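## 3 材料与摆放条件

### 3.1 玩具件的来源与筛选

本研究所用的叠放类玩具取自 Lenley、Grisby 与 Qudah 三家的市售套装,共 16 套。三家产品的目标用途相近,均以圆环、底座和顶件为基本构成,供使用者按一定次序上下叠放,但在是否带中心立柱、环件是否带止口、底座外缘是否带齿形等方面差别较大。套装内附带的布袋、说明卡片和贴纸不计入材料,也不参与编码。

拆封后对全部散件逐一登记,剔除有明显飞边、变形或表面脱色的个体,余 369 件进入后续处理。登记项目包括外形类别、主色、副色、图案、外径、高度、上表面与下表面的配合形式,以及是否有中心通孔。外径和高度用游标卡尺在互相垂直的两个方向各测一次,取均值;两次读数相差超过容许值的个体视为失圆,与变形件一并剔除。带齿形外缘的底座以齿顶圆直径作为外径,齿根圆直径另列一栏,仅在计算支承面时使用。

剔除标准在登记开始前即已确定,中途没有调整。需要说明的是,“表面脱色”一项依赖目视判断,对黑白相间的环件较为宽松,对单色环件较为严格。黑白交界处的细小缺损在正常观察距离上难以与图案本身的不规则区分,而单色件上同等大小的缺损十分显眼。这一差异使黑白图案件的保留率高于单色件,第 5 节讨论颜色与图案的辨识结果时会再次涉及。

同一套装内常有颜色与尺寸完全相同的重复件。重复件保留各自的编号,在叠放序列中可以互换,统计时按同一型号归并。跨厂家的相似件不归并。例如 Lenley 与 Grisby 都有红色圆环,名义尺寸相同,但前者断面接近圆形,后者断面接近圆角矩形,两者叠在同一蓝色环件上时接触带的宽度不一样,归并后会掩盖这一差别。

### 3.2 形制分类

按在叠放体中通常所处的位置,全部散件分为底座、环件和顶件三类。分类依据是几何特征,与厂家包装上的称谓无关。

**底座。** 下表面为平面或具有连续环形支承边,能够单独平稳置于桌面,上表面有可容纳环件的凸台、凹槽或平台。底座的外缘有光滑圆周与齿形圆周两种。齿形圆周的底座在俯视时轮廓清楚,平视时则表现为一列明暗交替的竖向条带。若底座本身又带有黑白方格图案,条带与方格会互相叠加,边缘位置的判读因此变得困难。对这类底座,我们以最靠近桌面的一圈轮廓作为定位基准,不采用上沿。

**环件。** 上下表面均可与其他件接触,外形为圆环。中心通孔并非必要条件:个别型号的孔在一侧封闭,但外观和叠放方式与普通环件一致,仍归入此类。环件的颜色以红、蓝、橙黄等高饱和度单色为主,另有黑白条纹一类。条纹环件的条纹沿圆周分布,从侧面看,中央的条纹较宽,两侧因曲率而收窄。这种疏密变化可以提示环件的旋转角度,单色环件则完全不提供此类信息。

**顶件。** 下表面可与环件配合,上表面不设供继续叠放的结构,或者虽可继续叠放但稳定性明显下降。顶件多为圆柱形、半球形或圆锥形,外径通常小于其下方的环件。圆柱形顶件在外观上与较高的窄环件相似,侧视时容易混淆,登记时需翻转查看上表面。

三类之间存在少量交叉。部分浅色底座倒置后可以当作顶件使用,部分厚环件也可以单独充当底座。本研究规定,散件的类别按其自身几何特征确定,一经登记不再改变;散件在某一叠放体中所处的位置另行记录,称为“层位”。一个环件若处于最下层,其类别仍为环件,层位记为第一层。类别与层位分开记录之后,诸如“环件充当底座时稳定性如何”一类的问题可以直接检索,无须重新翻看原始记录。

散件编码由厂家代号、类别代号、主色代号和流水号四段组成。厂家代号取名称首字母,主色代号按色相排列,黑白图案单列一个代号。橙色与橙黄色在初次登记时曾合用一个代号,复核时发现两者在并置条件下可以稳定区分,在单独呈现时则时有误判,遂拆为两个代号,并在备注栏标明拆分前的旧码。旧码保留在数据表中,检索时默认不显示。

### 3.3 桌面与光照

叠放在一张白色圆桌上进行。圆桌由中央底柱支承,桌面周围不设腿,使用者或器具可以从任意方向接近。选用白色桌面主要出于两点考虑。其一,高饱和度的环件与白色背景反差大,轮廓提取时阈值容易确定。其二,白色桌面对环件下侧有一定的补光作用,叠放体底部不致过暗。代价也很明显:浅色散件与桌面的反差偏小,淡黄绿色底座在强光下尤其如此,其上沿有时需要借助投影才能定位。黑白图案件的白色部分存在同样的问题,不过相邻的黑色部分可以作为参照,实际影响较浅色单色件为小。

桌后为深灰色墙面。深灰墙面与白色桌面构成上下两个背景区。叠放体较矮时全部落在桌面背景之内,较高或观察角度较低时,上部会越过桌沿进入墙面背景。同一环件在两个背景区中的表观亮度不同,深色环件在桌面背景中突出,浅色顶件在墙面背景中突出。跨越两区的叠放体在判读时分段处理,以桌沿为界,界线恰好穿过某一环件时,该环件按面积较大的一侧归属。

桌面照度控制在 1000 lx 左右,用照度计在桌面中心和靠近桌沿处分别读取。光线带有明显的方向性,叠放体会在桌面上留下轮廓较清楚的阴影。我们曾考虑在光源前加装漫射板以消除阴影,试行后放弃。漫射条件下浅色散件与桌面几乎融为一体,阴影反而是判断其高度与支承状态的重要线索。保留阴影之后,需要额外处理的是阴影落在邻近散件上的情形,此时被遮部分的颜色读数偏暗,橙黄色尤其容易被误读为橙色。

为减小这一影响,散置件与叠放体之间应留出足够间距,并优先放在不受主阴影覆盖的一侧。当桌面上另有器具时,器具本身的阴影同样计入。阴影的范围不作精确测绘,仅在记录表中按“未覆盖”“部分覆盖”“全部覆盖”三级登记。

一种典型布置见图 2。叠放体自下而上依次为黑白方格图案的齿轮状底座、蓝色环、橙黄色环、红色环和橙色圆柱形件,共五层,底座与桌面接触。其左侧另有一个两层的小叠放体,由黑白条纹环与淡黄绿色底座组成。两组之间颜色无重复,黑白图案分别出现在前者的最下层和后者的上层,正好用于比较同类图案在不同层位上的可辨程度。桌面左下部有较大范围的深色阴影,登记时须先确认其与各散件的相对位置。

**图 2** 五层叠放体与两层叠放体在白色圆桌上的布置。层位自桌面向上计数。

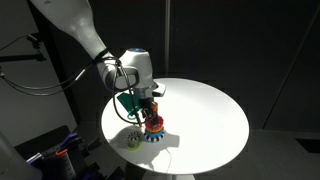
### 3.4 叠放次序的记录

叠放次序自下而上记录,各层以散件编码表示,层间用短横连接。桌面不计为一层。若相邻两件之间存在可见间隙,在短横后加注间隙符号;若上层件相对于下层件有明显偏心,则加注偏心方向。偏心方向以桌面坐标为准,不以散件自身的图案为准。这一规定对单色环件没有实际意义,对条纹环件和方格底座则能避免歧义,因为图案的起始位置在不同套装之间并不统一。

对于每一叠放体,除层位次序之外另记以下内容:

- 总高,自桌面至最上层件的最高点。
- 各相邻层的外径差,上大下小时记为负值。
- 接触形式,分为平面接触、止口配合和曲面接触。
- 颜色相邻关系,即上下相邻两层主色的组合。
- 状态,分为自由站立、受到外部扶持和不确定。

状态一栏需要特别说明。静态图像上,受扶持的叠放体与自由站立的叠放体可能在外观上完全一致,尤其是在扶持物只与最上层件接触的情况下。仅凭底座贴合桌面不能断定叠放体能够自行保持平衡。凡最上层件两侧有任何物体与之接触或疑似接触,一律不记为自由站立。图 2 中的五层叠放体即按此原则排除在自由站立样本之外,只参与颜色与层位的分析,不参与稳定性计算。

初始序列由人工拟定,共 40 种,覆盖三类散件的常见组合。拟定时限制同一主色在一个叠放体中重复出现,但不限制相近色相邻。橙色件与橙黄色件、红色件与橙色件均可上下相接。相近色相邻的序列在判读时误差较高,保留它们是为了得到层界误判的上限。另有部分序列故意采用上大下小的外径关系,用来考察在重心偏移较小时接触形式对稳定性的作用。

记录由两人分别完成,彼此不交换中间结果。两份记录不一致时,先核对散件编码,再核对层位,最后核对状态。多数分歧出在编码上,集中于橙色与橙黄色两类;层位分歧较少,主要来自厚度较小的环件被夹在两个同色系环件之间的情形。状态分歧一般不作裁定,直接归入“不确定”。

### 3.5 稳定性的简化描述

叠放体由若干近似轴对称的刚体组成,忽略弹性变形和空气扰动。设第 *i* 层件的质量为 *m*ᵢ,其质心在水平面上的位置为 **r**ᵢ,则第 *k* 层以上各件的合质心为

**R**ₖ = Σ(*m*ᵢ**r**ᵢ) / Σ*m*ᵢ,其中 *i* > *k*。

若 **R**ₖ 落在第 *k* 层与第 *k*+1 层之间接触区域的凸包之内,则该层界在静力意义上稳定。对全部层界逐一检查,并检查底座与桌面之间的支承面,任一处不满足即判定整个叠放体不稳定。判据只涉及静止状态,对放置瞬间的冲击不作描述。

接触区域的取法因接触形式而异。平面接触取上下两件接触面的交集;止口配合时,偏心受到限位,交集近似为完整圆环,凸包为圆盘;曲面接触时实际接触为一条窄带,按圆周处理,凸包同样为圆盘,但半径小于外径的一半。以名义外径代替实际接触半径会高估曲面接触的稳定裕度,断面接近圆形的环件受此影响最大。Lenley 的环件多属此类,Grisby 的环件受影响较小,Qudah 的环件带止口,名义值与实际值接近。

齿形底座的支承面取法也有讲究。当齿形延伸至底面时,支承面的凸包由齿顶确定,接近齿顶圆;当齿形仅存在于侧面而底面另有圆形支承边时,支承面应取后者。两种情况从侧面往往看不出区别,必须翻转底座查验。未经查验的底座一律按较小的半径计算,结果偏于保守。对仅有图像而无实物对照的底座,不计算支承裕度。

需要指出,多数五层以内的叠放体,其限制性层界并不在桌面处。底座通常是整套中外径最大、质量也最大的散件,桌面支承面的裕度充足。失稳多发生在顶件与最上层环件之间,或者发生在外径较小的环件夹在两个较大环件之间的位置。若以黑白条纹环直接叠在浅色底座上构成两层叠放体,则只有一处层间界面,判据退化为单一条件,可作为测量流程的校核样本。

### 3.6 颜色与层界的判读

层界判读是指在侧视条件下确定相邻两件的分界高度。单色环件之间的层界主要依靠色相变化,黑白图案件与单色件之间的层界主要依靠图案的终止。两种线索的误差性质不同。色相变化产生的误差较为连续,随照度下降和色差缩小而逐渐增大;图案终止产生的误差呈跳跃状,一旦把某个黑色方格误认为阴影,分界高度会整体移动一格。

红环与橙黄环相接时,高光是主要干扰。环件表面若较光滑,在方向性光照下会出现狭长高光,高光处两种颜色均趋近白色,界线在局部中断。处理时沿界线两侧各取若干点,用未中断部分插值,不在高光区内直接取点。蓝环与橙黄环相接时色差大,界线清楚,一般无须插值。蓝环与黑白方格底座相接时,白色方格上方的界线清楚,黑色方格上方的界线较模糊,我们以前者的高度作为整条界线的高度。

顶件与环件之间的层界易受遮挡。凡遮挡长度超过界线可见长度一半的,层界高度记为缺失,但层位次序仍可保留,前提是上下两件的颜色均可确认。缺失值不作填补。

判读所用的色卡由 Tradach 提供,印制于哑光卡纸上,色块与散件主色一一对应。色卡在使用时平放于桌面,与散件接受同一方向的光照,不得置于阴影之中。色卡只用于校正主色,不用于校正图案对比度。黑白图案件的对比度另以同一套装中未参与叠放的个体作参照。

### 3.7 适用范围

上述材料与条件限于轴对称或近似轴对称的散件。带动物造型、带活动部件或带磁吸结构的叠放玩具未纳入,其接触形式和失稳方式与本文所述不同。软质布环与硅胶环同样未纳入,刚体假设对其不成立。

白色圆桌与深灰墙面的组合会影响颜色判读的绝对误差,更换背景后应重新确定阈值。层位记录法和状态登记原则与背景无关,可以直接沿用。光照方向未作系统变化,阴影三级登记的结果只能在本文的布置条件下相互比较。各套装的编码对照表、旧码对照表及剔除件清单列于附录 A,初始序列列于附录 B。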